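Overhead mounting

2 min read

Overhead mounting is the practice of hanging equipment from a frame or ceiling structure above a work area so that the floor stays clear. It is used for lighting, hoists, tool rails, and reach-in machinery.
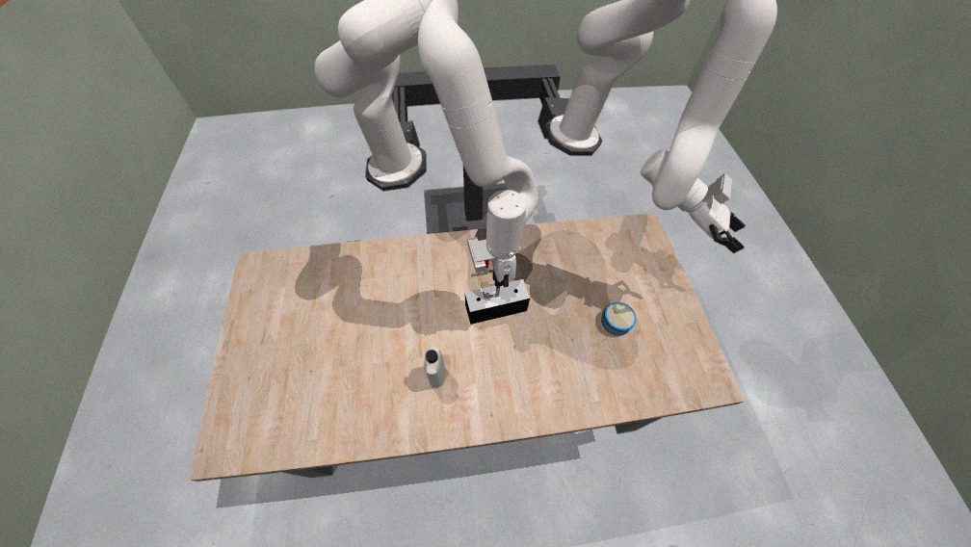 Meinrad Plattner objects that the term is applied too loosely, and would limit it to loads carried wholly from above, leaving out wall brackets and columns with a side arm. Most shop manuals keep the broader sense.

Load and stiffness

A hanging load puts its fasteners in tension, while a load on the floor mostly presses down on its base. Bolts are therefore sized for pull-out as well as shear. Moving loads add side forces, and a frame strong enough to carry the weight may still sway. Diagonal braces or deeper beams are the usual remedy. In the Grabner workshop at Disunton, a frame carrying 177 kg was rebuilt with heavier crossbeams after it had passed its static test — the trouble was vibration.

Clearance

Height is measured from the lowest point of the hanging equipment at full travel. The Wandano layout guide sets a minimum gap of 60 mm between moving parts and any fixed surface not meant to be touched. Cables are routed along the beams and given enough slack for the full range of motion.

Maintenance

Access is the main drawback. Inspection calls for a platform or a lowering device, and dropped fasteners are a hazard to anything underneath. Hubert Kaufmann's handbook advises marking each bolt head with a paint line, so that rotation can be checked from the floor.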